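Trorside Help Board – Robots and automation

How many demonstrations for a simple food pick?

Posted by stusolura, 23 Apr 2024

I'm recording examples by hand guiding for a small arm with a two-finger gripper. The task is to pick up one piece of food from a plate. I have 50 recordings so far and the trained policy still misses the end of the piece more often than it gets it. Do I need more recordings, or different ones? The plate is in nearly the same place every time.

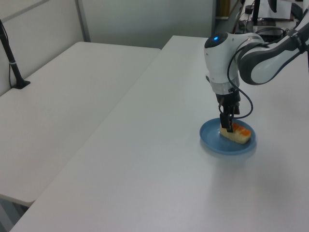
Fingers down at the left end of the food, light-blue plate.

The camera is fixed and I don't want to move it. Gripper force is on the lowest setting.

presico_lab
Different ones first. If the plate hardly moves, the policy learns the spot on the table and pays little attention to the food. Shift the plate a hand's width between recordings and turn it as well. We had 708 recordings of a similar job last September and most were near copies. Throwing out the copies did no harm.

Also check where you grip. A pale piece with a topping looks quite different from each end, so pick one end and stick to it – or label which end you used.

echevarría
just record more, about 4 times what you have

trorside_bench
I'd look at the timing before anything else. Our camera was 2 frames behind the joint readings and the arm always closed early. Play one recording back slowly and see if the fingers shut when the log says they do. Soft food squashes too, so swap the piece when it loses its shape.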